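Shift Operators and Lab Tech wanted, Tillman terminal and blending plant

Korar Fuels, Brendindale site
Posted October

We need people. Two units coming back up after the turnaround and the roster is thin. Five openings, all permanent, all on site. Read the whole thing before you call please, most of the questions we get are answered further down.

What we do

Furnace oil, diesel, some jet. Product comes in by rail and by the Jodham line, gets blended and tested, goes out by truck. 452 people on the payroll across the three sites, 42 of them at Tillman. Small crew, you will know everyone by the second week.

Openings

Board operator (2). Runs the blending unit from the control room. Need at least three years on a board somewhere, refinery or chemical or a big tank farm. Gas plant people welcome to apply.

Outside operator (2). Rounds, sampling, line-ups, pump swaps, gauging tanks. Climbing stairs in all weather. One year experience or a process tech certificate. Certificate and no experience is OK if you can start soon.

Lab technician (1). Flash point, viscosity, sulfur, water by distillation. Day shift mostly, some nights when we are loading jet. Two year degree in chemistry or similar, or equivalent time on the bench. Lab lead is Dolores Schumacher, she does the interviews for this one herself.

Hours and pay

Operators work 12s, 6 to 6, rotating days and nights. Four on four off. Lab is 7 am to 3:30 pm. Hourly rate depends on experience and gets discussed at the first interview, not by email. Night differential, overtime after 40, health and dental from day one, retirement match after six months. Boot allowance is $200 a year, paid with your first check and then every January.

Relocation: we pay for the truck if you are moving more than 200 miles. Keep the reciepts. No housing but Wim Bakker in the office has a list of rentals in Brendindale and can send it over. 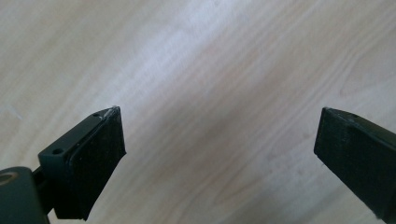

What you need on day one

- Valid driver's license
- High school diploma or GED
- Port worker card, or proof you applied for one
- Pass a drug screen and a physical (we schedule both, we pay for both)
- Be able to lift 50 lbs and wear a respirator. Clean shaven where the mask seals, no exceptions on this one
- Steel toes. Everything else we hand out, coveralls, hard hat, glasses, gas monitor

Nice to have

Forklift ticket. Rail car loading. Any time spent on a startup or shutdown crew. Spanish. Knowing your way around a distributed control system, ours is old and getting replaced next year so do not worry about which one you learned on.

Training

Outside operators get ten weeks with a step-up operator, then a walk-through with Booker Szabo, who signs you off or sends you back for two more weeks. Board operators get longer, it depends on the person. Full pay the whole time. There is a written test at the end of each block, 80 to pass, one retake.

How to apply

Send a resume and a phone number that works to the hiring desk at the Tillman gate office, or drop it off in person between 8 am and 4 pm. Ask for Wim. Put the job you want on the first line. If you want to be considerd for more than one say so, don't send two applications.

References: two, at least one a supervisor. We do call them.

First interviews are by phone with Henryk Wilczyńska, operations manager. Twenty minutes or so. Second one is on site and includes a tour, wear closed shoes and long sleeves. Tuncay Değirmenci from safety goes over the site rules and you sign for them at the gate. No phones past the gate, there are lockers.

We read applications as they come in and will close each opening when it's filled. Hope to have the operators picked by end of October and in training right after. Lab tech could start sooner.

If you applied in spring and heard nothing, apply again. The old mailbox was shut off and a bunch of stuff went missing, sorry about that.

No agencies. No calls to the control room, they can't transfer you.

Korar Fuels is an equal opportunity employer. Veterans encouraged to apply.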